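Talking grippers with the person who breaks them
29/08/2021

I'd been wanting to do this interview for ages, and when I finally got to Brosunville the person I'd come to see was on the floor looking for a screw. "Don't step back," was the first thing I heard. We found it under my bag.

My host tests grippers for a small shop called Clodmont and asked me to leave names out of it, so you'll get the quotes and no face to put with them. Fine by me! I've followed the Clodmont bench notes for years (they're dry, they're full of abbreviations, I love them), and what I mostly wanted to know was how you go about comparing one gripper with another when they're all good at different stuff.

"Badly, at first," I was told. "We'd put a gripper on an arm, pick up a wooden block, put it down, and write that it worked. Everything picks up a wooden block. I've got kitchen tongs that pick up a wooden block."

These days the blocks live in a drawer and the tests lean heavily on food and kitchen things. Rice, bread, bowls, lids. I asked whether that was for the sake of visitors, who do tend to like watching a machine make lunch, and got a bit of a look. Kitchen things are awkward in so many different ways, my host said. A slice of bread squashes. A lid has a hinge and wants to travel along its own curve whether you planned for that or not. Rice sticks to whatever touches it, and then you find it a week later inside a joint.

We talked for a long time about hand-held grippers, where a person carries the fingers around and does the task directly, with a camera looking out over the jaws. My host was slow to come around to them. "I'm an arm person. I like an arm bolted to a bench. I thought holding the thing yourself was a bit like cheating on a driving test by walking." What changed that opinion was trying the same job both ways over one long afternoon. Driving the arm with the old controller, it took 20 tries to get a clean run at opening a lid. With the hand-held one it took 8, and the first few of those were lost to laughing.

"Your hand knows a lot that you've never had to put into words," my host said. "You tip your wrist before you get to the thing. With a joystick I have to decide to tip, and then I tip too late."
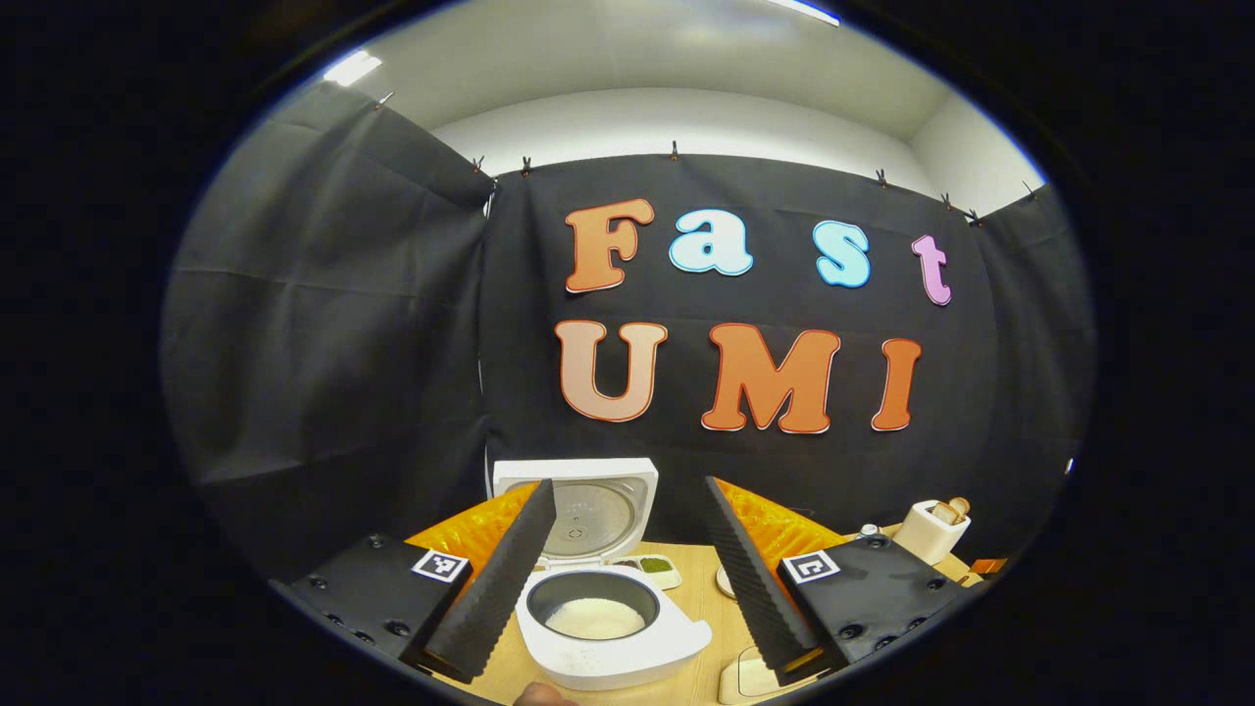
I wanted to know about fingers, because fingers are what people write to me about. Soft or hard? Smooth or toothed? My host has strong feelings here and they don't all agree with each other. Toothed fingers are great on handles and edges and anything you'd worry about dropping. They're a pain to clean, and they can leave little marks in bread. Smooth rubber ones are kinder and wipe down in a second, but the set they had from Imell got shiny after around 300 grabs and started letting go of spoons.

"Did you tell them?" I asked.

"I told them. They sent a second set, which was nice of them. Those got shiny too."

So the toothed ones are on for now, and the Imell pair sits in a tray with a strip of tape that says SPOONS, crossed out.

Cameras were the other big topic. Clodmont has gone over to very wide lenses for most of the wrist work, and I admitted that I find that kind of picture hard to look at for long (all those straight lines going bendy, ceilings curling over your head). "You get used to it in a day," my host said. "What I can't get used to anymore is a narrow one. You get close to the bowl and the bowl is all you've got. Where's the table? Where's the thing you're supposed to put in the bowl? I want to see both fingers and most of the room, and I'll put up with a curved ceiling."

The downside is that small things get really small out at the sides. Reading a label with a wide lens is hopeless unless you stick the gripper right up to it. They tried a second, narrower camera for a while and took it off again. It was more weight, more cable, and one more thing to bump into the table.

On controllers I got the shortest answer of the day. "The best one is the one that stops when I let go." I pushed a little and heard about a demo unit at a meetup in Cáceres that kept closing for a moment after the trigger was released. The trip home involved replacing a mug.

I asked what a person starting out should spend, knowing that it's an annoying question. The reply was 900 dollars, printer not included, and that half of it ought to go on the camera. Print your fingers, file them, hate them, print them again. Keep the bad ones and write on them what went wrong, with a pen that doesn't rub off.

Next up at Clodmont is a proper side-by-side of four finger shapes on the same set of kitchen jobs, same person holding, same order every time. They hope to have it written up by October. I asked if I could come back and hold one of the grippers myself, and was told yes, if I tie my hair back and bring my own bread.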